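Zulkifli Liem wants me to believe that the people of Stidstead can save their bus. I have heard this before, in other towns, from other men with clipboards, and I told him so before we had even sat down.

"Fine," he said. "Write that down first."

The bus is the 76, which runs from Stidstead to Plurkthorpe and loses money every mile of the way. Liem has 142 signatures asking the county to keep it. I asked how many of those people ride it.

"Some do. Some used to. Some think they might when they're older."

That sounded to me like a bus loved mainly by people with cars. He didn't argue much. He pays $100 a month to keep his own pickup on the road, he said, and takes the 76 when it rains.
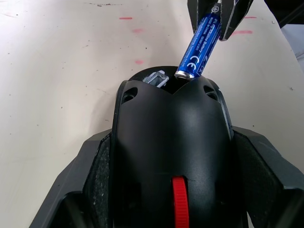
His plan is to drop the midday run and add a later one at night, so that shift workers can get home. The county says this would cost more than the present timetable. Liem says the county's numbers are wrong, but when I asked for his own he gave me a single sheet with no fuel costs on it.

"Fuel's in there somewhere," he said, turning it over. The back was blank.

He is on firmer ground about the riders. He spent most of November at the Plurkthorpe stop asking people where they were going, and he can tell you about dialysis visits and a night cleaner who walks home along the highway. "You can't put her on a spreadsheet," he said.

I think you could, and that he should. The county votes on November 27, 2019, and he still hasn't sent them the fuel figures.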